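Session 4: Savings groups and how a small loan actually gets paid back

Notes by Hiyori Kuroda for the Thursday evening section

Last time I promised we'd get to repayment, and then I spent the whole hour on interest. Sorry! So these notes pick up where the whiteboard left off, and they cover a bit more than I'll have time to say out loud.

Start with the basic setup. A savings group is a bunch of people who put in the same amount at every meeting, keep the money in one pot, and lend it out to each other. There's no bank in the room. The rules are whatever the members voted on when they formed the group, and those rules are usually written in the front of the ledger. I like groups a lot as a teaching case because you can see the whole balance sheet on one page.

Let's use the group from the workbook, Talora. Talora has 16 members. Each one puts in $2 a week, and the cycle runs for 40 weeks. If everyone shows up and pays every time, the pot takes in $32 a week and $1,280 over the cycle. Please do that multiplication yourself before you read on, even if it feels silly – half the mistakes on the last worksheet came from mixing up the weekly figure with the total.

Now, the members don't let that money sit. By the middle of the cycle Talora has $990 out the door across all its loans combined. That number is called loans outstanding, and it's money the group owns but can't spend. If a member has an emergency that week, the group can only help her with what's still in the box. This is the liquidity problem, and it's the reason so many groups set a cap on how much can be lent out at once.

How do people pay back? There are a few common ways, and you'll see all of them in the readings.

Equal installments are the one you probably know. Same payment every week until it's done. Easy to track, but tough on somebody whose income comes in lumps.

A balloon payment means small amounts along the way and a big one at the end. Farmers often ask for this, since the harvest comes all at once. The risk is plain: if the harvest is bad, the group finds out late.

Then there's interest first, principal later, which I'd call a cousin of the balloon. The borrower looks like she's in good standing for months, and the ledger can fool you. When you read the Unlow case, check the principal column before you decide how healthy the group is. I've read that case maybe a dozen times and I still look at the wrong column first.

A word on late payments. Late and defaulted are two different things, and I'll take off points if you swap them. A late loan is past its due date. A defaulted loan is one the group has decided it won't get back. In between there's a gray area where members talk, reschedule, and sometimes cover for each other. In the Cliten case the group moved three due dates in December and the lender's report counted all of them as late. Were they? Come ready to argue it, either side is fine with me.

What do people borrow for? Mostly stock for a small business. Somebody who sells bags buys a batch, sells it off over a few weeks, and pays the loan down from the sales. The word for the money tied up in goods is working capital, and it includes everything waiting to be sold.
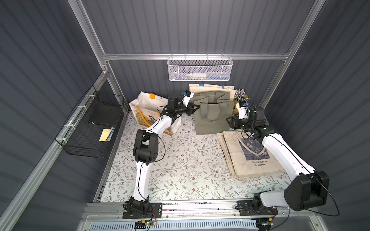

Fig. 1. Tote bags and baskets, with two robot arms.

For the bag seller, the question to ask is how fast the stock turns over. If she sells out before the loan is due, she can buy again and pay from the second batch. If the bags sit, she's paying interest on things nobody has bought yet. Match the length of the loan to the length of the selling period and most of the trouble goes away.

For next week: read the Hwang chapter, only the part on group guarantees (skip the appendix, it's all formulas). Then work out what happens to Talora's pot if two members stop paying in at week 16. Write out each step, including the weekly total before and after. The written answers are due Thu 15 January at the start of class, on paper please – my inbox is a mess.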